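2022-02-09

**Kurian mosque and chapel to share entrance checks**

The mosque and the Methodist chapel on Fliment Road, Kurian, will use a single set of door procedures from the end of February, after a joint review of security at both buildings. The two sites stand 14 metres apart and share a car park.

The review was carried out by Puton, a local safety consultancy. It recommends that side doors stay locked during services, that fire exits open outwards without a key, and that the car park lighting be replaced. The work is priced at £1,660, split equally between the congregations.

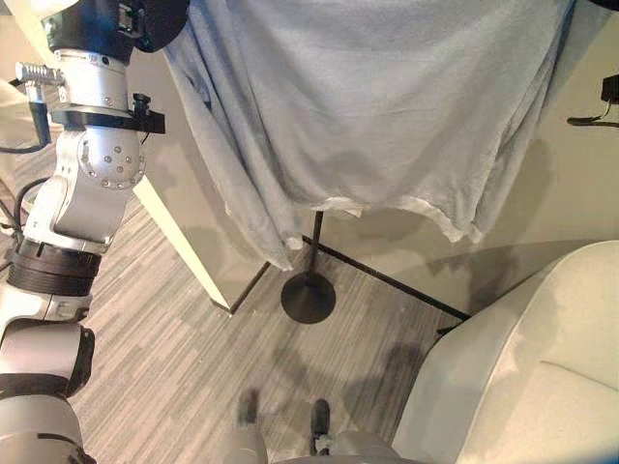 Seven door stewards have been trained so far, and further sessions will be held at the Emon Hall. Stewards will work in pairs and carry radios set to a common channel. They will not search bags — the review found no grounds for it — but may ask visitors to leave large items in the lobby.

Neither congregation has reported an incident in the past two years. The procedures will be tested in an evacuation drill before they come into force, and service times are unchanged.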